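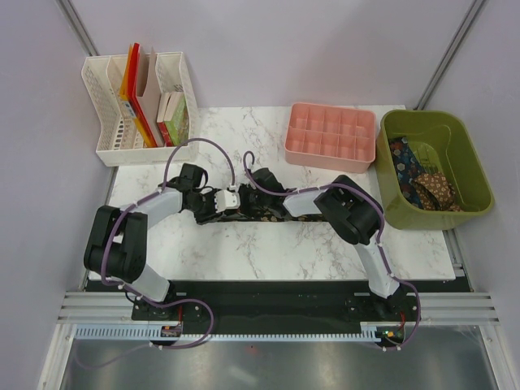

Wanted: a patient pair of hands for the tie table (part-time, Vondale)

Hi! I'm Lutz Lenz and I run Ondberg, a small shop on the second floor of the old Wurkov building in Vondale. We buy secondhand neckties, scarves and fabric remnants, sort them, mend what can be mended and send them out again, either as they are or made into something else (bow ties, bookmarks, hatbands, the odd quilt kit). I'm looking for someone to join us at the sorting and folding table from April on, and I'd love it to be somebody who likes cloth as much as I do.

The job is 24 hours a week. I start at 8 in the morning and I'd like you to start then too, but if you have kids to drop off or a bus that doesn't cooperate, tell me and we'll work it out. I'm usually done in my head by mid-afternoon anyway.

What you'd be doing

Most of the day is ties. They come to us from estate clearances, from people who've retired and never want to see one again, and in big mixed lots from Sleiman, a wholesaler we've bought from for years. A Sleiman lot can have a gorgeous dark silk with tiny gold figures on it right next to something that has clearly been used to tie up a tomato plant. You take a tie out of the tub, lay it straight across the table, smooth it flat, and look at it properly – front, back, the tip, the lining, the little keeper loop. Then it goes to a pile: good, mend, or cut up.

Dark patterns are the hard ones, I'll warn you. On navy or black with small light motifs, a pulled thread hides beautifully, and I've sent out a few I had to apologize for. You'll learn to tilt the cloth and run a thumb along the edge. I can show you in a morning, and after that it's practice.

Once a tie is checked, it gets folded or rolled. We fold for the mail and roll for the display drawers, and yes, I'm fussy about it. The seam goes underneath. If you've ever refolded a sweater in a store because the last person did it wrong, you and I will get along fine.

Then there are the bits. We use compartment trays for small stuff like buttons, labels, and swatches, one kind to a compartment, and they get emptied and wiped before each new lot. The pink one is my favorite and I'm a little protective of it. The green tub is for patterned pieces waiting their turn, and please don't let anything hang out over the side where it can get caught. (I say this as the person who does it most.)

And a bit of paperwork, sorry! We keep folders and books standing up in a white organizer in the back corner of the table so you can grab them without getting up. The mending notes, the lot lists and the pattern references all need to be kept up to date by hand. Neat writing helps. I don't have neat writing, so that's partly why I'm hiring.

The table itself

It has a white top with gray marble veining, and I picked it because threads and lint show up on it so well. It needs to stay clean – no coffee on it, ever, and no pens without caps. There's a separate spot by the window for drinks and lunch, with a better chair too.

Who I'm hoping to hear from

You don't need a background in textiles. Kobe Verschueren, who does all our mending, came to us from a bakery and now does a slip stitch I can't find even when I know where it is. What I do care about:

You can tell colors apart reliably, including navy from black. We have good lamps, but this comes up every single day and I'd hate for you to be miserable.

You don't mind doing the same small thing carefully for a couple of hours. We have the radio on, and we talk, but it's quiet work.

You're okay with a little dust and the occasional smell of somebody's closet. If you're allergic to mothballs, or to wool, let me know before you come in.

You'll ask when you aren't sure. A tie in the wrong pile is easy to fix. A tie that's already been cut up, less so, and I still think about a certain brown one with a cream pattern.

It would be lovely if you could use a sewing machine or iron silk without fear, but I can teach both, so please don't let that stop you.

The practical part

Pay is hourly, same starting rate as Kobe had plus what's been added since, and I'll give you the number on the phone before you spend a bus fare on coming to see us. You get paid every 2 weeks. There's paid vacation, and we shut down completely for 5 days in the summer, when it gets too hot up here to think. Staff get first pick from the mend pile at cost. I should say that this has gotten out of hand for both me and Kobe, and neither of us even wears ties.

The building has stairs and an elevator. The elevator is slow but it does come. Tubs of fabric are heavier than they look, so we fill them partway and carry them between two people. Most of the work can be done sitting or standing, whichever suits you, and if you need something set up differently I'm happy to do that.

How to apply

Please don't send me a formal cover letter. A few lines about yourself is plenty, plus which hours you could do and when you could start. If there's a piece of clothing or cloth you've kept much longer than you should have, I'd enjoy hearing about that too, but it's optional!

You can drop a note at the shop (the mailbox downstairs marked Ondberg, the one with the bent flap) or call during the day and ask for me. If Kobe picks up, he'll take your number and I'll call you back, usually the same evening.

I'll invite a few people in for a paid trial morning. We'll go through part of a lot together, I'll show you the folds, and you can see whether the work suits you. Bring reading glasses if you use them and wear something lint won't ruin. I'll write back to everyone either way, though it may take me a little while if there's a big delivery from Sleiman that week.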